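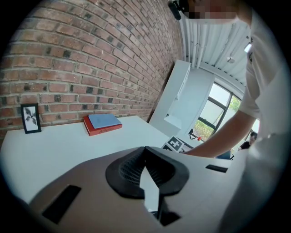 Work package 2 covers the collection of demonstrations with hand-held grippers and the training of a placement policy from them. Collection at the Seltley site continued through April under Ngân Trương, and 114 demonstrations have now passed checking. Each setup uses household items on a white table, such as two stacked books and a small picture frame leaning on the brick wall, with a square fiducial marker card propped at the table's edge. The card gives a common reference for camera pose, and its use has been kept the same in all sessions.

A further 16 demonstrations were rejected because tracking was lost when the gripper turned away from the card. Toàn Dương has changed the pose filter to bridge short gaps, and five of the rejected runs have been recovered and are included in the total above.

Training on the first 40 demonstrations is complete. Placement is reliable for single objects but poor for stacking. Kha Quan will repeat the stacking tests with the full set before the next report. No change to the budget is requested.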